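Trulberg Wool-Blend Craft Felt, by the Yard

Item 364
Sold by Paser Fabric & Trim

Trulberg felt is a mid-weight wool and rayon blend, 35% wool, made for table covers, drawer linings, banners, puppets, costume pieces and general classroom use. It cuts cleanly with ordinary scissors and the edges do not fray, so hemming is optional. Both faces are the same, and there is no right or wrong side to keep track of.

Colors
The felt comes in 11 colors. Green, cream, charcoal and red are kept in stock in all lengths. The others may take a few extra days.

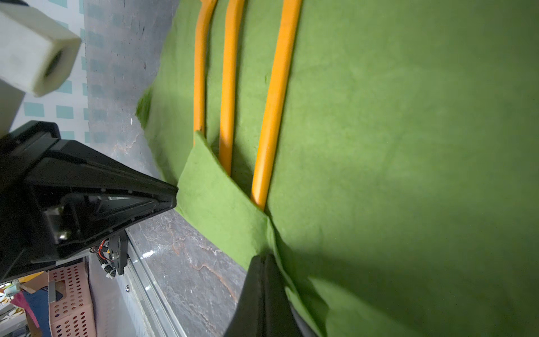

Green felt, with one end folded over.

Specifications
Width: 72 inches
Thickness: 1/16 inch
Content: 35% wool, 65% rayon
Minimum order: 1 yard
Full bolt: 33 yards
Backing: none

Lengths over one yard are cut as a single continuous piece. Orders up to five yards ship folded. Longer cuts are rolled on a cardboard tube. If you want a short cut rolled, write "roll" in the order notes and we will add the tube charge.

Care
Spot clean with cool water and a little mild soap. Do not machine wash. Wool felt shrinks unevenly in the washer and will come out thicker and smaller than it went in. Dry flat, away from direct heat.

Fold lines from shipping can be removed with a steam iron on the wool setting. Put a damp cotton cloth between the iron and the felt and press straight down. Sliding the iron stretches the felt. Dark colors can leave a little dye on the pressing cloth the first time. 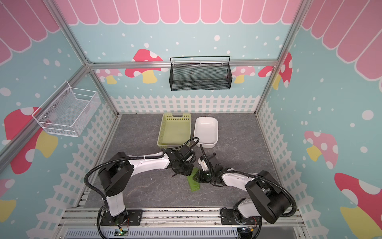
Choosing a weight
For a table cover that stays on the table, this weight is enough. Add six to eight inches to the length and width of the tabletop for a short drop on each side. For seat pads, coasters or anything that takes regular wear, look at the Willems 1/8 inch felt, item 371. It costs more and needs heavy shears or a rotary cutter.

The felt can be glued with white craft glue or fabric glue. Thin glue soaks through, so test it on a scrap. Stick-on hook tape holds for a while on this surface, but sewn tape lasts longer.

Samples
A swatch card with all colors is available, item 365. The cost is credited to your first felt order. Screens show the green and the teal as more alike than they are, so please order the card if you are matching something.

Returns
Full bolts can be returned unopened. Cut yardage cannot be returned unless it is flawed or we cut it wrong. Check the piece before you cut into it.

Questions about large orders go to Vira Dmytriv at the cutting counter. School and theater accounts are handled by Illia Sydorenko.

Page updated February 2023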